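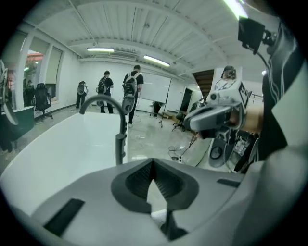
Vorne der Greifer, links der gebogene Stab

Forum > Pflege und Make-up > Abos und Boxen
Thema: Villca Abo, Online-Kurs nur noch für Jahreskunden?

lidstrich_ka schrieb:
Hallo zusammen, ich habe das Pinsel-Abo von Villca im Monatstarif. Bisher waren die Kurse immer dabei. Für den Abendkurs am 13. Dezember (Thema Lidschatten bei Schlupflidern) steht in meinem Konto jetzt "nur im Jahrestarif". Hat das noch jemand? Eine Mail dazu habe ich nicht bekommen.

puderquaste77 schrieb:
Bei mir genauso, auch Monatstarif. Ich habe den Kundendienst angeschrieben, Antwort steht noch aus.

Moorfee schrieb:
Das stand im letzten Newsletter, ziemlich weit unten. Monatskunden können den Kurs einzeln dazubuchen oder mit 1000 Punkten bezahlen.

lidstrich_ka schrieb:
1000 Punkte? Ich bin seit dem Frühjahr dabei und habe fast 300. Damit komme ich nicht weit.

Moorfee schrieb:
Bewertungen schreiben bringt auch Punkte. Ich finde die Regelung in Ordnung. Der Jahrestarif war immer der mit den Extras, die Kurse für alle waren eine Zugabe.

puderquaste77 schrieb:
Sehe ich anders. Auf der Bestellseite stand "inklusive aller Kurse". Ich habe damals genau deswegen bestellt, Pinsel habe ich genug. Wenn man das ändert, muss man es den Leuten vorher deutlich sagen.

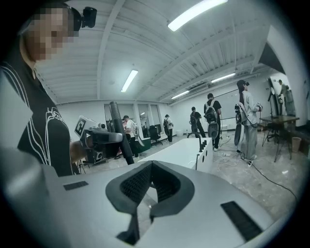
Re: Villca Abo, Online-Kurs nur noch für Jahreskunden?

kajalrest schrieb:
Ich bin im Sommer zu Korumico gewechselt. Kostet 22 Euro im Monat, die Kurse sind drin und man kann sie später noch ansehen. Die Pinsel sind schlechter, beim Verblendpinsel gehen nach dem Waschen Haare aus. Die Lidschatten sind gut, vor allem die matten.

Moorfee schrieb:
Korumico hatte ich auch. Zweimal kam die falsche Foundation, Rücksendung auf eigene Kosten. Würde ich nicht empfehlen.

kajalrest schrieb:
Rücksendung war bei mir kostenlos. Vielleicht haben sie das geändert.

tonerde schrieb:
Falls jemand aus der Nähe von Distholm kommt: Die Parfümerie Handomberg macht im Dezember wieder Schminkabende im Laden. Kleine Gruppe, eigene Pinsel mitbringen. Für Schlupflider habe ich dort mehr gelernt als in jedem Video, weil jemand danebensteht und korrigiert.

lidstrich_ka schrieb:
Distholm ist mir zu weit, trotzdem danke. Kann man bei Villca mitten im Monat in den Jahrestarif wechseln?

Moorfee schrieb:
Ja, unter Konto, Mein Abo, Tarif ändern. Der laufende Monat wird angerechnet. Der Kurs wird erst freigeschaltet, wenn die Zahlung durch ist, bei Überweisung also rechtzeitig machen.

puderquaste77 schrieb:
Antwort vom Kundendienst ist da. Wer vor der Umstellung bestellt hat, bekommt den Dezemberkurs auf Anfrage noch freigeschaltet. Man muss die Bestellnummer mitschicken. Ab Januar gilt die neue Regel für alle.

lidstrich_ka schrieb:
Danke, habe gerade hingeschrieben. Ob ich danach noch bleibe, weiß ich nicht.

kajalrest schrieb:
Kündigungsfrist beachten, die Box für den nächsten Monat wird bei Villca am 22. abgerechnet.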